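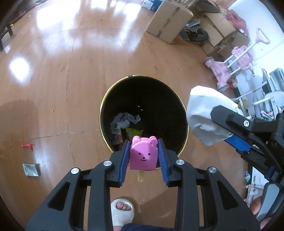 Household waste policy begins with a decision made by one person in a few seconds: whether an object is still wanted, and if not, where it should go. Most of the law and finance covered in this module deals with what happens after that decision. Plastics and textiles collected at the kerb have been studied at length, but small household goods have received far less attention. A toy such as a pink bear on a cream stick, held over a dark round bin, belongs to this neglected group. It is neither packaging nor an electrical item, and few councils name such goods in their sorting guidance.

Unit 7: Disposal Decisions in the Home
Module convenor: Ngozi Bassey
Notes revised 11/27/04

1. Terms used in this unit

Discard: the act by which a holder gives up an object. In law the intention of the holder matters as well as the act.
Residual waste: material left after all separate collections have been made.
Diversion: the movement of material away from residual waste, whether to reuse, repair or recycling.
Storage stage: the period in which an unwanted object stays in the home. Cupboards, lofts and garages are the usual places.

Students should note that "waste" and "rubbish" are used loosely in the older readings. In written work, please keep to the terms given here.

2. The Cokumstead survey

The survey followed 318 households in Cokumstead over 12 months. Each household kept a diary of objects discarded, other than food and packaging, and recorded the route taken. The main points for our purposes are these.

Storage was common. Many objects were put away long before they were thrown out, and entries rose sharply in January, when cupboards were cleared.
Size mattered more than condition. Small objects in good order went into residual waste, while large broken ones were often taken to the depot at Ekbridge.
Distance had a weaker effect than expected among households with a car.

The diary method has known faults. People forget small items, and some will record what they think they ought to have done. Langlois treats this problem in the second chapter, which is required reading.

3. Explanations

Two accounts are set against each other in the literature. The first holds that people weigh effort against value - a cheap object will not repay a journey. The second gives more weight to habit and to the position of the bin in the home. The Flolosico trial, in which kitchen bins were moved to a hallway, is usually cited for the second account, although the sample was small.

4. Preparation for the seminar

Read Langlois, chapter 2, and the summary tables from Cokumstead. Bring a written answer, no longer than one side, to the following: should councils give separate advice on toys and other small goods, and who should bear the cost? Answers are to be handed in at the start of the seminar.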